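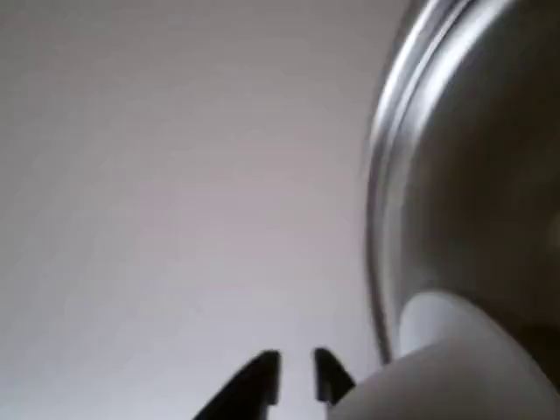 Steel bowl and gripper fingertips, close up.

I have spent most of July reading the offer documents for Cernero, the kitchen handling service that Stultwood is selling to canteens, care homes and small hotels. My view is that it is a decent product sold on the wrong terms.

The service is simple enough. Stultwood installs an arm and a two-finger gripper, teaches it a list of tasks on your own equipment, and charges 279 a month for each station. Setting up costs 2,261 on top. The starter list is made of small jobs: taking a lid off, putting it back, lifting a pot out, moving a bowl from one side of a worktop to the other.

I have no quarrel with small jobs. Anyone who has worked a breakfast shift knows how much of it is lids.
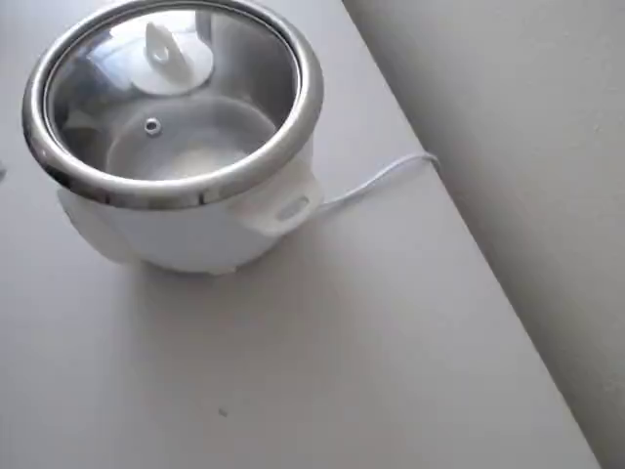 The trouble is the word "task". In the Cernero contract a task is tied to one model of appliance. Change your rice cooker for a slightly larger one and you have bought a new task, at 200 a time. Kitchens replace cheap appliances often, and they tend to buy whatever the wholesaler has in stock. A customer who swaps five items in a year pays another 1,000 for jobs the machine was already sold as doing.

Khải Ninh, who runs the kitchen at Tenditora, put this to the sales team before signing. He was told that knobs and handles vary and that each one has to be taught. I accept that. I don't accept that the customer should carry the whole cost of it. Teaching gets cheaper for Stultwood with every kitchen it enters, and the price list shows no sign of that.

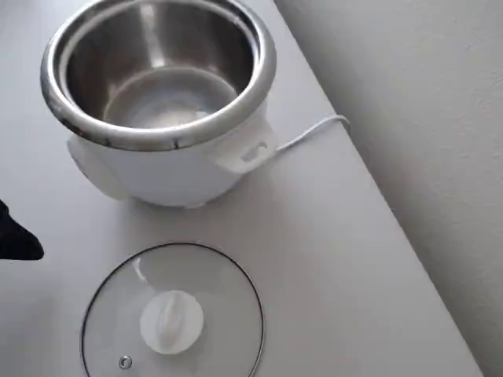

Matei, the nearest rival, asks 3,776 for setup and charges nothing for retraining in the first two years. It looks dearer on the first page of the quote. For a kitchen that changes its equipment as often as most do, it may well work out cheaper, and the manager can at least put one figure in the budget and leave it there.

Stultwood should sell the job and drop the model number. "Remove the lid" ought to cover the ordinary lids a kitchen is likely to own, with a fair limit written down for the odd ones. Until the contract says so, I would ask for the retraining charge to be capped, and I would want the cap in writing before the arm is bolted down.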